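About Larkberg

Larkberg is a licensing agency for local and regional news publishers. We negotiate with search engines, social networks and other online services that carry our members' reporting, collect the fees they pay, and pass the money on. We also keep the records that show how a member's work was used and what was paid for it.

We represent 195 titles. Most are small weeklies and community news sites with fewer than 16 people on the payroll. A few are dailies. Some members publish only online, and some still make most of their money from print. We don't own any of them and have no say in what they publish.

How we started

The agency grew out of a shared sales office called Mazurek, which sold display ads for a group of county papers. As ad money moved to the large platforms, the papers asked Mazurek to write to those companies about payment for headlines and story extracts. The letters went out one paper at a time. Most got a form reply, and several got no reply at all.

The papers then agreed to bargain as a group, and Larkberg was set up to do it. Mazurek closed its ad desk the following January, and its staff moved over to us. Maja Wilczyńska has run the agency since then.

What we do for members

Each member signs the same agreement. It lets us license headlines, extracts, full articles and photographs that the member owns. Members choose which of these to include and can change their choice once a year. They stay free to make their own deals, as long as they tell us first so that we don't sell the same rights twice.

We track use through Prirent, our in-house database. It holds a record for every licensed story along with the terms it was licensed under. Members can log in and see their own records. They can't see another member's, and neither can the platforms.

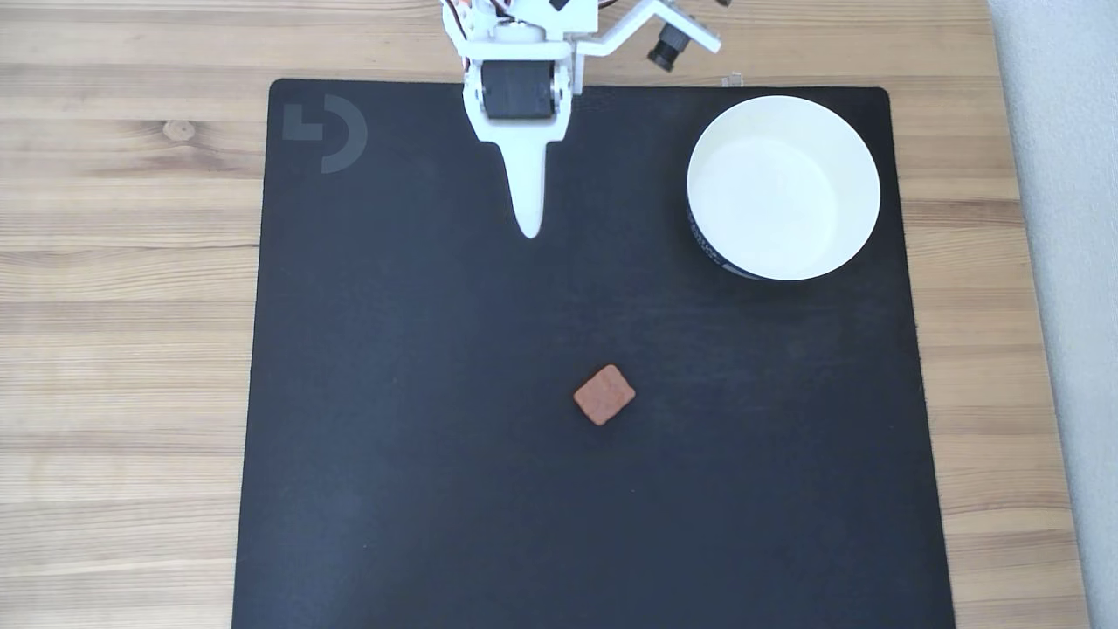
Wilczyńska says the question she hears most from editors is whether a small paper gets anything out of a group deal, and that her answer is to send them the payment table before they sign. A paper with one reporter, she says, should be able to work out its own share with a pencil.

The table works like this. Part of each fee is split evenly among all titles covered by the license. The rest is divided by how much original reporting each title published during the period. Wire copy and press releases don't count toward that share. We don't pay by clicks, and we don't use traffic figures supplied by the platforms to set anyone's payment.

Our fee is taken before the split and is listed on every statement. Payments go out twice a year. If a title owes corrections to its story count, we pay the even share on time and hold the rest until the count is settled.

Licensing to other users

Platforms are our largest customers, but we also license to media monitoring firms, libraries, schools and corporate newsletters. Last year we issued 1,239 licenses, most of them for single articles. Requests for one article are normally answered by the next working day. Larger requests take longer, as we have to check the rights with each title.

Zelevum is our archive service. It offers scanned back issues from members who have chosen to take part, and at present it covers 300 years' worth of combined print runs. Researchers and family historians can search it free of charge and pay only for copies.

Policy work

We answer public consultations on bargaining codes, copyright and competition law when they affect local publishers. Our submissions are posted in full on this site. Members see a draft first and may ask to have their name left off. We don't endorse candidates or make political donations.

Joining

Any publisher that produces original local news, names an editor and has a public corrections policy can apply. There is no joining fee. Send us a short note with the title's name, the area it covers and how often it publishes, and we will reply with the agreement and the current payment table.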